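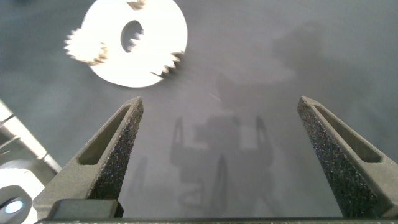 3.2 Recording by remote control

Start each take with the gripper open over the gray surface. Both fingers should stay in the wrist camera's view for the whole take, along with the white gear when it is within reach.

Move the leader arm slowly – fast motion smears the teeth, and the policy learns little from those frames. Record 15 takes per operator and discard the first 2.

Hand guiding (section 3.3) uses the same file layout. The Flurnholm set holds some 268 takes.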